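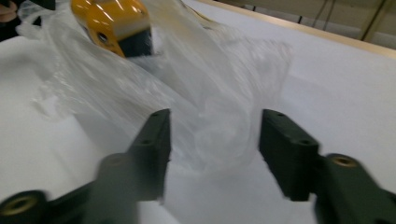
Fulvio Farina

In December our group changed the rules for recording with hand-held grippers, and several readers of this newsletter wrote to ask what we changed and why. I will try to explain it in a simple way. The rules are for the Firnia bench, where we work with thin plastic bags, but I think most of them are good also for other soft things.

Soft material is difficult for a standard. A metal part has one shape, so you can write "place the part at the mark" and everybody does the same. A bag has a new shape each time you put it down. Our old document had one line for it: "Bag lies flat on the table." Two operators read this line in two different ways. One of them smoothed the bag with the hand before each recording, the other dropped it. When Ifor Phillips checked the set called Drureo, with 1,181 recordings, he could tell from the first second who was the operator. This is not what we want from training data.

The new text says that the bag must be left crumpled, and that no person touches it with the fingers after the recording is started. If there is an object with the bag, the sheet for the session must name it and must say if it is inside, under or beside. "Near the bag" is not accepted any more.

We wrote also a rule about the fingertips. Before a session the operator closes the gripper slowly, one time, and looks if the two pads meet evenly. The screws of the pads are checked by touch. A screw that stands out only a little can catch a thin film and tear it, and then the bag behaves differently for all the rest of the session. A torn bag is replaced and the number of the recording is written on the sheet.

About speed we had a long discussion. Some colleagues wanted a limit in the document. At the end we wrote only that the operator moves at the speed he or she would use at home, and that a recording is not deleted for the reason that the fingers are blurred in it. It is deleted if the task was not the one on the sheet.

For work with two grippers, one gripper holds the top of the bag and the other stays low and waits. The waiting gripper must not push the bag along the table. Cables go down and away from the bag, and never across the white sheet.

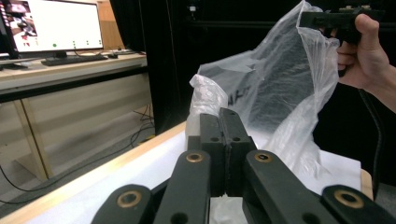
What is still open

The change of operator is not solved. Rovdale asks for a pause between operators and we do not have one. Ifor is also preparing a short text about light, because shiny film is hard for the cameras, and he would like to receive comments before we freeze the next version. The target for the next set is 2,000 recordings, all under the new rules. Please send your remarks to him or to me, also if they are only about the wording.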